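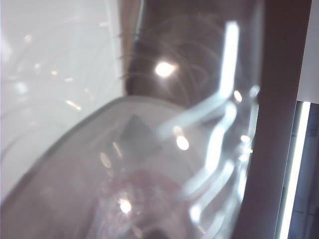 What is a cold reading?
Any audition where you get the pages minutes before you go in. Sometimes at the door.

Week 4 handout, G. Boateng. Bring this AND the Haddad sides next time.

First pass: read the whole thing, mouth shut. Who wants what. Circle the line where it changes, there's usually one, most people mark five and end up playing none of them. Second pass out loud, flat, no acting yet. Third pass eyes up. Thumb on the margin to keep your place, look down to grab the line, look up, THEN speak. Never talk to the paper.

Slate = name, role, stop. Marisol Carrillo read more than 400 people for the Prevus show last March and says the chatty slates all blur togehter.
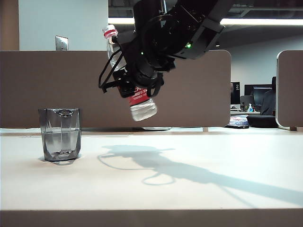

Fig. 2. Water bottle, cap down, in a black gripper.

Pacing. Typical one-page side is 70 seconds or so if you leave the pauses in. Rushed it's 40 and we miss the turn. Don't fix it by slowing every line, fix it by listening to the reader. Flubbed word, keep going. Lost your place, look down, stay in it, no sorry.

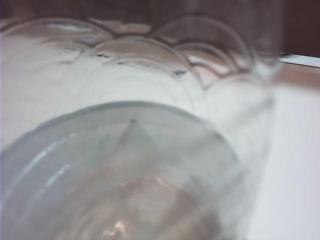 Business, meaning what your hands do. In a cold read keep it to one thing, and it has to come from the text. Miming a whole kitchen eats your focus. Exercise for pairs: take a clear tumbler on its side on a white tabletop, like the one here. A enters, sees it, says the first line of the side. No explaining. B has to guess if A is mad, scared or just tired. Swap, same line, differnt want.

Homework: two new sides, one comic. Write the want on top, five words max.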